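**zoris_reads:** Finished book six of the Ceven cycle at 2 a.m. and I'm still mad. All 987 pages and Wickramasinghe leaves the siege hanging?! I loved the river chapters though – best thing she's written.

**pagefortyish:** The river chapters were where I nearly quit, lol. 40 pages of boat talk. Give me the court stuff any day. 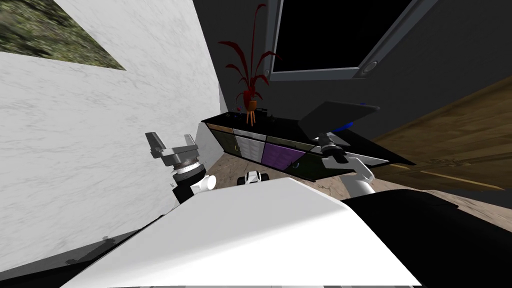 **Trudy Cartwright:** Boat talk sets up the whole betrayal, go back and reread it. My gripe is the glossary, half the new names aren't in it.

**zoris_reads:** Thank you Trudy!! And yes, I had to look up Zenavance three times.

**pagefortyish:** Fine, I'll reread in February when the paperback's out. Still voting for somebody else.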